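Giving up the car, one year on

5th September

I sold the car last autumn and said I would write something once I had done a full year without it. It is a few weeks short of a year, but I have the evening free.

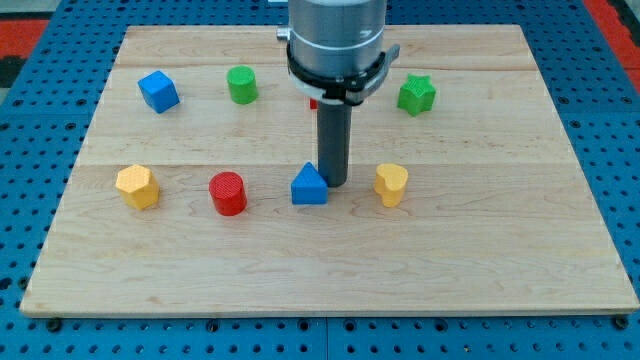 I live in Endholm, on the hill side, and work in Fuvanbridge. By car that was 17 minutes on a good morning and much longer when the level crossing was down. By bus it is the 41, which goes through Rarley and stops at every lamp post. I allow an hour door to door. On most days it takes less, but if I allow less I arrive late, so I have stopped trying to be clever with it.

The car was twelve years old and needed a new clutch. The garage wanted more for the job than I thought the car was worth, and I had already paid for tyres in the spring. I sold it as it stood to a man from Bakilana who came with a trailer and did not haggle much. I put the money in a separate account and decided to use it only for travel, to see how long it would last.

It has not run out. The monthly bus pass is the main cost. After that come trains, then taxis, which I kept a list of because I expected to be ashamed of it. The taxis were mostly in January, when I had a bad chest and did not want to stand at the stop in the rain. One was at four in the morning to get to an airport and I would have booked that anyway, car or not. My last full year of motoring, with insurance, tax, fuel, the MOT and the tyres, came to a good deal more than I have spent so far. I did not include parking at work because Fengying Luo used to let me have her space when she was on leave and I could never work out what that was worth.

The food shopping took some sorting out. I used to do one big shop a week and fill the boot. For the first month I tried to do the same with two rucksacks and it was miserable. Now I stop at the small supermarket by the bus station two or three times a week and buy what I can carry. I spend slightly more per item and throw much less away. Heavy things come by delivery once a month: cat litter, tins, washing powder, potatoes if they have decent ones.

Evenings are harder. The last 41 leaves Fuvanbridge at 22.28, and if you miss it there is no other way up the hill except on foot or by taxi. I have left two concerts before the encore. I also go to choir less than I did, and I should be straight about that. Stella Mosoti offers me a lift home when she can, but she lives the other way and I don't like to ask every week. If the council ever put on a later bus I would use it, and I have written to them to say so. I had a reply thanking me for my interest.

Visiting my mother is the other one. It is two trains and a walk, and on Sundays the connection is poor. I go every third weekend now and stay the night, where I used to drive over for lunch and be home by dark. She prefers it. I am not sure I do, as her spare bed is very short.

Things I have bought because of all this: a proper waterproof coat, a head torch for the unlit bit of path behind the allotments, and a second phone charger for work. I bought a folding bike too, in the spring sale, and have ridden it less than I meant to. The hill is steeper than it looks from a car. I may sell it on. If anyone local wants it, it is green, three gears, and has a new saddle.

I read more. Most of that is on the bus in the mornings, when I can get a seat on the left side, away from the heater. I have got through 228 pages of a history of the canals since the middle of July and would recommend it, although the maps are too small.

People ask if I will buy another car. I don't plan to this winter. The travel account has enough in it to carry on until the spring and I will look at it again then. If my mother needs more help than she does now, the answer will probably change.

The bus timetable changes in October. I will put up the new times for the 41 when I have a copy, as the one in the shelter at the top of the hill is still from two years ago.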